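Leave the Christmas quilt on

It's July and there are bears on the bed. Deer too, and ornaments. I have been told about this three times now, once by my own sister, once by a neighbor who only came up to look at the window, and once by Erick Tanui, who rents me half a desk at Prostside and saw it over my shoulder on a call. "You know what month it is?" Yes Erick. I know what month it is.

My position, and I'll say it fast as I've got a bus at 3: bedding does not have a season. Weight has a season. Wool in August, fine, put it away, you'll cook. But a thin patchwork spread is a thin patchwork spread whatever is printed on the squares, and the idea that a reindeer goes off like milk on the first of January is something we picked up from stores. Stores have to clear shelves. I don't have to clear anything.

Look at what the swapping costs. You need a second spread. Then somewhere to keep the first one, so a bin, and the bin goes under the bed or on top of the closet, and now you own a bin. Twice a year you drag it out and everything in it smells like bin. I did this for 12 years. Had a label maker at one point. The fall one had leaves on it and I never even liked it, I bought it at the Dollard outlet so that the winter one could have a rest.

A rest from what?

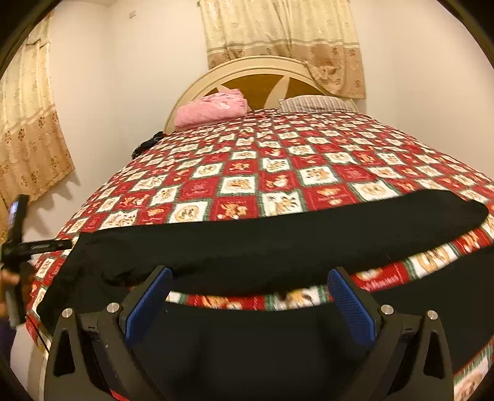
The bed in July. Folded black cloth across the near part.

People also go for the pillows. Pink one, gray and white stripe, neither has anything to do with red and cream squares, and I've read the same advice you have about pulling one color out of the pattern and repeating it. Try it if you enjoy that. I sleep on the pillows. One is good for my neck and the other is good for reading, and I wouldn't trade either for a matched pair in forest green.

And yes, black things on the bed. A bed is the best folding table in any small apartment, it's the right height and nothing rolls off. Everything black I own ends up there at some point in the day. I used to clear it before anyone came over, whipping stuff into drawers, and then I couldnt find it for a week.

Þröstur Vídalín, who taught the upholstery evenings I went to in Tretcombe, had a rule I still use. Keep out what you'd be sorry to find in a box. He said it about chair covers but it works for spreads, mugs, the good scissors, all of it. I'd be sorry to find the bears in a box. I like the little gold bits on the red squares. I like the green edging. In December I like it exactly as much as I do now, there's no extra.

The other side does have one decent argument, which is that a thing you see every day you stop seeing. Okay. Maybe. But I've stopped seeing the headboard too and no one wants me to put that in the attic untill Thanksgiving.

Wash it when it needs washing. Turn it end to end so it wears even. If the Stougaard catalog comes with 34 pages of summer linens, recycle the catalog. Bus.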